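Zwischenbericht an die Zoller-Stiftung
Projekt: Einrichtung der Arbeitsplätze für Sichtung und Verpackung, Sammlung Drekholm
Berichtszeitraum: Februar bis August

1. Stand der Arbeiten

Die Sammlung Drekholm umfasst nach der abgeschlossenen Bestandsaufnahme 3.233 Objekte, überwiegend gerahmte Bilder, kleine Anzeigegeräte und Tischrahmen aus Privatbesitz. Davon sind zum Ende des Berichtszeitraums 2.547 Objekte gesichtet und mit einer vorläufigen Nummer versehen. Für 940 Objekte liegt zusätzlich ein vollständiges Zustandsprotokoll vor. Die Protokollierung bleibt damit hinter der Planung zurück; die Sichtung liegt im vereinbarten Rahmen.

Der Umzug aus dem Depot Callcombe wurde im Juni abgeschlossen. Bei der Eingangskontrolle wurden an 21 Objekten Schäden festgestellt, zumeist gelöste Rückwände und Kratzer an den Rahmenleisten. Die betroffenen Stücke werden getrennt gelagert und sind dem Versicherer gemeldet.

2. Arbeitsplätze

Die Tische für die Sichtung werden mit weißem Papier abgedeckt. Die Abdeckung schont die Tischplatte aus Holz und die Unterkanten der Rahmen und lässt sich bei Verschmutzung ohne Aufwand wechseln. Auf jedem Tisch befindet sich jeweils nur ein Objekt. Aufrecht stehende Rahmen werden in der Mitte des Papiers aufgestellt, damit sie von beiden Seiten erreichbar bleiben und ausreichend Abstand zur Tischkante haben.
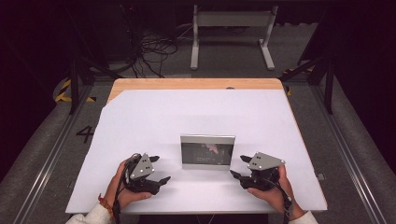 Die Beleuchtung der Arbeitsplätze ist noch nicht zufriedenstellend gelöst. Spiegelnde Oberflächen erfordern gedämpftes Licht, während für die Prüfung der Rahmenkanten eine deutlich hellere Ausleuchtung benötigt wird. Die Firma Tsolakis hat hierzu ein Angebot über dimmbare Leuchten vorgelegt. Die Mittel sind im Ansatz für Ausstattung enthalten, eine Umwidmung ist nicht erforderlich.

3. Abweichungen vom Arbeitsplan

Die Lieferung der säurefreien Kartons verzögerte sich um sechs Wochen. In dieser Zeit wurde die Sichtung vorgezogen, die Verpackung ruhte. Das zweite Kartonformat erwies sich für Rahmen mit ausklappbarer Stütze als zu flach und wurde nachbestellt.

4. Ausblick

Bis zum nächsten Bericht sollen die Sichtung abgeschlossen und der Rückstand bei den Zustandsprotokollen verringert werden. Über die Reihenfolge der Verpackung wird nach Eingang der neuen Kartons entschieden. Der Verwendungsnachweis für das erste Halbjahr ist als Anlage beigefügt.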